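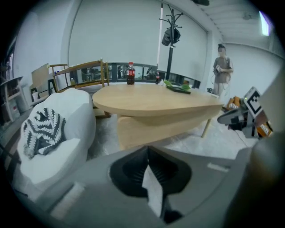
I have started this post four times since Saturday, and each time I got up and did the dishes instead, so please be patient with me if it wanders. It will wander.

Many of you know that our church has been talking since November about whether to close the balcony door to latecomers, and I realize that to anyone outside the congregation this sounds like the smallest question in the world. It didn't feel small at the meeting. Danish Minhas spoke for keeping things quiet once the service begins, and he spoke well. He sings in the choir, and he told us what it's like to be in the middle of a prayer and hear boots on those stairs. Then Stepan Hnatiuk stood up and said that he had been a latecomer himself for 14 years, on account of the early shift at Kushnir, and that if the door had been locked he would have gone home and slept.

I agreed with Danish when he sat down, and I agreed with Stepan when he sat down, and I drove home to Ornton feeling like a person with no convictions at all.

What has been weighing on me since then is how fast we sorted ourselves. By the time the coffee was poured there was a door-open side of the hall and a door-closed side, and people I've known for 20 years were choosing where to stand with their cups. I did it too. I saw Tymofii over by the coats and thought, well, he's one of those, and I went the other way. Tymofii drove my mother to her appointments all one winter! I was ashamed of myself before I got to the car.

So I called him up, and we talked for a long while, mostly about his knees and his tomatoes and whether the road to Skinberg will ever be fixed. We did get to the door eventually. He still wants it closed. I think I still want it open, though I'm less sure than I was, and I told him so. He said he'd been reading Romans 14, the part about not passing judgment on one another, and that it had annoyed him very much. I laughed out loud, because I had been avoiding that same chapter all week.

I don't know how the vote will go. If you're on the other side of it from me, please come and find me at coffee — I'll be by the coats this time, and I'd like to hear about your tomatoes too.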